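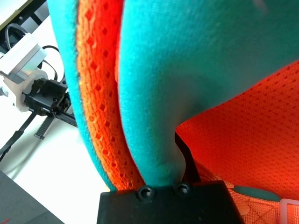 Aurélien Guillot says you can never get the sand out of mesh, so I should give up on it and buy a new bag before December. He said it on the phone this morning when I told him what I was doing with my Sunday. I said I wasn't buying a new bag.

Sunday, October 23, 2022. Gray all day, no rain. Up at 6, which was too early, and had toast standing up.

The job today was to go through the things for Vustside and decide what stays in the teal and orange bag. I like that bag. The orange is so loud that I can find it in the back of the car at night. The knit side gets fuzzy and picks up lint, so I went over it with the sticky roller. Then I turned my attention to the mesh. I used an old toothbrush and did small sections at a time, along the fold first and then out toward the strap. A fair amount of grit landed on the newspaper. Aurélien is partly right. There is still some in the seam by the zipper and I expect it will be there until the bag falls apart.

The strap had a twist in it that I have been ignoring since the spring. I undid the buckle, pulled the webbing straight and threaded it again. The first time I got it backward and it slid loose when I pulled on it. The second time it held. I should have done this months ago, but I say that about most things.

Lunch was soup. Miranda called in the middle of it to ask if I had her tent pegs. I do not have her tent pegs. I have my own, from Skiltent, and they are marked with nail polish so there can't be an argument about it. She thinks hers may still be at Grustent from the last trip. She is going to call them tomorrow. She also asked me how long the walk in is and I told her 900 steps from the gate, which is what I got when I counted it with her two years ago. She didn't remember.

After lunch I did the small electrical things. 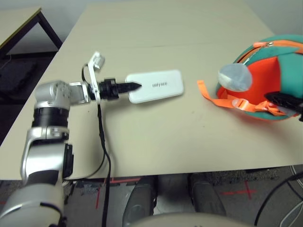 The power bank is the one I worry about. It is a good clean white one and it has never let me down, but it lives in a drawer and I forget it between trips. I put it on the charger before lunch and it said 88 percent when I looked again, so it isn't losing much by sitting. I let it go the rest of the way. At Vustside there is one outlet in the main room and everybody wants it, so whoever brings their own power gets left in peace. Last year I charged Miranda's phone twice and mine once and still had some left on the way home.

I went back and forth on where it should travel. In the bag it is easy to reach but it gets knocked against everything else. In my coat it is heavy and pulls one side down. I settled on the bag, wrapped in a wool sock, with the cord rolled up in the other sock. If my feet get cold I will have to choose.

Spent up to 20 minutes looking for the short cord. It was in the kitchen, in the bread basket. I must have put it there myself.

Still to do this week: batteries for the flashlight, call the garage about the left front tire, wash the blue sleeping bag liner, ask Aurélien if he is driving or if I am. He avoided the question this morning by talking about mesh.

Leftover soup for supper. Bed early.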